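Stotton Recipe Cards

Hi! I'm typing up my grandmother Ina's recipe cards, and this folder is where they live. She cooked in Stotton most of her life and wrote everything down on whatever was near the stove, so what you get is nine plain text files, one per kind of dish (soups, breads, pies and so on), plus a notes file for the stuff I couldn't place.

How to read a file

Each recipe starts with its title in capitals, then the ingredients one to a line, then the steps. A blank line ends the recipe. Anything in square brackets is me talking. Two question marks mean I'm guessing at a word, and Ina's sevens look a whole lot like her ones, so please check oven times before you trust them!

Measurements are hers. A "cup" is her blue teacup, and I make it a bit smaller than a standard US cup. I left the numbers alone in the files and put my conversions in notes.txt. 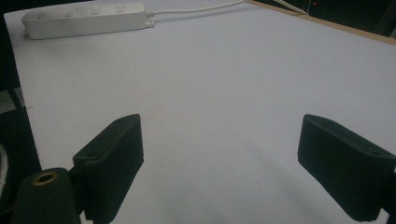
White tabletop, indoor light.

What's missing

The pickles. There was a whole stack of pickle cards and I have four of them. Styliani Antoniadis thinks her aunt copied out the rest years ago, and she's going to look. Also, the Petridis honey cake is in there twice under different names, with different amounts of flour, and I kept both because I like both.

Changes

March: fixed the soup file (I'd pasted the lentil one in over the bean one, sorry). Kamol Thongdee went through the breads and caught nearly every typo I'd made, plus a missing yeast line in the dinner rolls that explains a lot about my dinner rolls.

Using it

Cook from it, print it, send it to your cousins. If you put any of it in a book or on a site, please keep Ina's name on it. Corrections are very welcome, just tell me the file and the recipe title so I can find the spot.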